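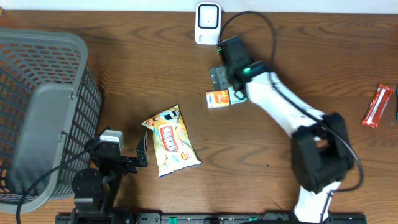

Fig. 1. Snack packages and a gray lattice basket on a wooden table.

Home Organization: Claims and Evidence
Session 6: The basket
Handout prepared by Inna Bilyk. Revised February 22, 2021.

Read before class: Adeleke reader, chapter 2. Skim the Welon leaflet too, but have a pencil in your hand when you do.

1. The claim

Almost every tidying guide on our list says some version of the same thing. Put a basket near the place where small items pile up, drop the items in, and the surface stays clear. The Welon leaflet calls this "giving everything a home." I would like us to slow down over that phrase. A basket with a bag of snacks, a carton and a candy bar in it is a pile with walls. Whether the walls help is a question we can look into, and the guides mostly don't.

Look at the sort of things in Fig. 1. Soft bag, small box, small packet, candy bar. They have different shapes but they are all packaged snacks or sweets, so the usual advice would treat them as one category and send them to one container. Fine so far. Ask yourself which of them would end up at the bottom, and which would be the first one you forgot you had.

2. What the evidence looks like

The study quoted most often in the guides is the Rarnness survey, and it is thinner than the guides let on. It covered 55 households and logged 1542 small items left on kitchen and dining tables. People who owned a basket reported tidier tables. Please note "reported." The people who filled in the forms were the people who had bought the baskets, and they were asked how well they thought it was going.

Petro Vakulenko's critique (in the reader, after the tables) makes two points worth keeping:

The survey counted items on the table and did not look inside the basket. An item that moved from one to the other was scored as put away.

There was no follow-up. The forms went out once, in September, and that was it.

Rui Coelho replied that moving things off the table was the whole purpose, and that a clear table is a benefit even if the basket is a mess. I think that is a fair reply as far as it goes. If you need the table for dinner, you need the table. It does not get him to "everything has a home," though, and that was the claim on the leaflet.

3. The odd item

Categories look solid until something arrives that doesn't fit. Snacks are easy. Put a bottle of mouthwash down beside the bag and the carton and you have to decide what the basket is for.

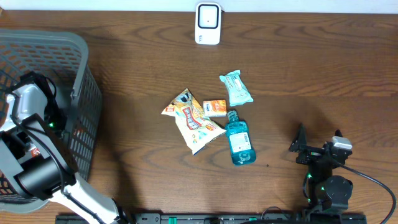 One answer is that the basket is for carrying. It holds whatever is on this table now, and the sorting happens later, at the cupboard and at the bathroom shelf. Under that reading the mouthwash can ride along with the snacks and no harm done, provided the second step takes place. My doubt is about the second step. The guides give it one sentence, usually near the end.

The other answer is that the basket is for storage, and then the bottle should never have gone in. A bottle is a bad neighbor for a snack bag anyway. It is heavy, it rolls, and a cap that is not quite tight will spoil whatever is under it. Tâm Vi suggests a rule for mixed loads: bottles upright against a wall of the basket, boxes next, soft bags last and on top. It is a sensible rule. She is open about having tried it only in her own kitchen.

A lattice basket brings up a small point of its own. You can see partway in from the side, and sellers make a good deal of this. Partway is the word I would underline. You may well spot a color through the holes. Reading a label through them is another matter, and a flat packet lying behind a bag could be anything.

4. Exercise (in pairs, Sarnia Room)

Pick one table or counter at home. Write down what is on it before you touch anything.

Decide whether your container is for carrying or for storage, and write the decision down before loading it. People change their answer afterward to suit the result, and I include myself.

Load it. Write down the order in which things went in.

Leave it until the next session, then list what is inside from memory before you look.

Bring both lists. Solomiia Skoryk will collect them and read a few aloud, without names. Last time several people remembered the candy and forgot the toiletries, which proves very little, but I would be curious to see it again.

5. For discussion

Would a tray do the same job? Would a bare table and a ten-minute habit in the evening? Coelho says the basket creates the habit. Vakulenko says people with the habit buy baskets. Neither of them has tested it. If you can think of a way to test it cheaply, put it on half a page and hand it in with your lists.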